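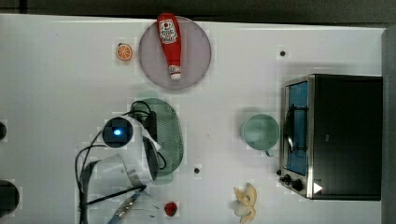
The play kitchen table, with the ketchup on its plate and the toaster oven on the right.

October 9, 2026

Budget day. I got in early to have the list finished before Milagros Fajardo called at 9, and it still wasn't finished when she called. She was fine about it. She wants one page with the arm, the gripper parts, the props and the table work, and a total at the bottom that won't move again. I told her she would have it Monday.

What I have so far. The second arm is the big item and there is no way around it. One arm can reach the plate and the colander without trouble, but if we want one hand on the oven door while the other carries something, that takes two. Drekau sent their quote back in July and said they would hold the price for 30 days, so that ran out a long time ago. I wrote to them this morning asking for a fresh one. No answer by the time I left. I put the old price on the page in pencil.

Fadi thinks we should price the Drirkelier arm too. It's cheaper and the delivery is faster. I don't like it much. We would have two kinds of arm with two kinds of spare parts, and Fadi would be the one who has to make them talk to each other, which I pointed out. He said he knows. I asked him to get the quote anyway so Milagros can see both.

Gripper fingers: ordering 2 sets. Ghada wanted more but she agreed that we could go back for another order in spring if we need to. Cables are going under "small parts." I also want clips or some kind of sleeve for them. They loop around the camera and the gripper and hang across whatever is below, today the green colander. Ghada says a sleeve will make the wrist stiff. She may be right. I put in enough money for either.

The props come to almost nothing next to the rest, and we still spent the longest time on them. Most of the table is toy food and toy kitchen things, the orange slice, the strawberry, the banana peel, the mint green cup. Hussam would like a second full set kept in a box so that work doesn't stop when a piece goes missing. I agree. He also asked for more bottles in other shapes, and I said one more. We have the ketchup and I would like something with a straight side to go with it.

Then the table. Hussam asked if the new one should have the same white top. I said yes, same top, same height, and I would rather not have holes in it this time. Akl can cut one for us. They want the drawing by the end of next week, and I have not started the drawing.

Darren Sowerby from Grindstead phoned after lunch about the service plan. It's $606 a year per arm. I asked what that covers and he read me the page I already had in front of me. It covers labor and one visit, and parts are extra. I asked if the price comes down for a second arm and he said he would check. I'm putting it in at full price twice. If he comes back with less, good.

Things I left off: the bigger monitor, the chairs, the second oven. The oven hurt a little. It takes up a lot of the table and I had the idea of setting up two tables exactly alike, but the second one can start with just dishes and food and get its oven next year.

Still open:
New quote from Drekau
Drirkelier quote, Fadi
Drawing for Akl, me
Call from Darren
Ask Milagros if shipping comes out of our line or the general one

That last one matters more than I thought. Last time shipping came out of ours and I had to drop the spare camera to make room. I would like the spare camera this time, so I wrote it in above the props.

Left at six. Forgot my lunch container in the fridge again. Will do the drawing Sunday if it rains.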